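1/18/24, Clornthorpe

**Udwood opens a games and talk room for the neighborhood**

Udwood is pleased to inform the public that its new games and talk room in Clornthorpe is now open. The room is on the ground floor of the Kwok building, beside the stairs, and visitors may come without an appointment.

The idea came in November, when many neighbors asked us for a place where they can play chess, learn the rules and also speak to a small group. We chose roll-up chessboards, as they are easy to store and to carry from table to table. The tables have flowered tops, because we wished the room to feel like a home and less like an office.

"My grandfather taught me chess at the kitchen table, and I wanted this same feeling," said Siu-ming Man, manager of the room. "If you have never played before, please come also. We will begin with the pawns and go slowly."

The room has 70 seats and is open until 9 in the evening. On chess evenings, a speaker with a microphone explains one famous game, and after this the boards are free for everybody. Smaller children can use the building blocks and the drawing corner while their parents play.

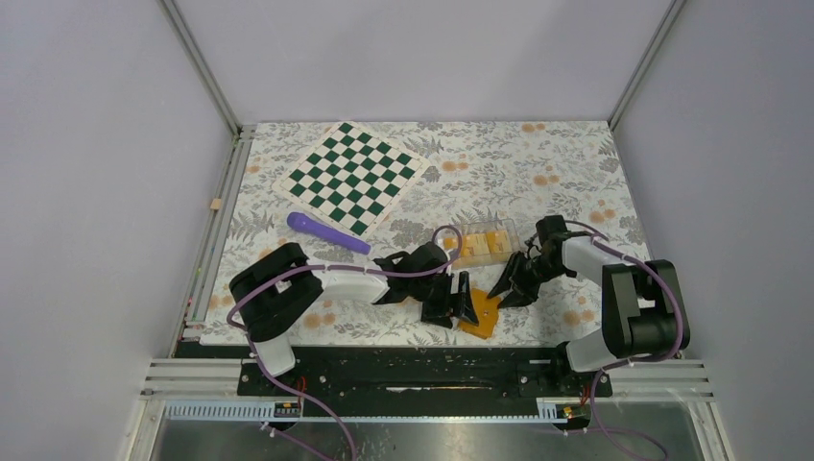 *A roll-up chessboard and a purple microphone on one of the flowered tabletops.*

The furniture and games were paid by the Illel fund, which gave 2952 dollars to the project. Udwood thanks the fund very much for this support.

Entrance is free. Groups larger than two tables are asked to write to us before the visit. Persons who wish to give a talk on chess may leave their name at the Udwood desk in the Kwok building.

**Press contact:** Siu-ming Man, Udwood, Clornthorpe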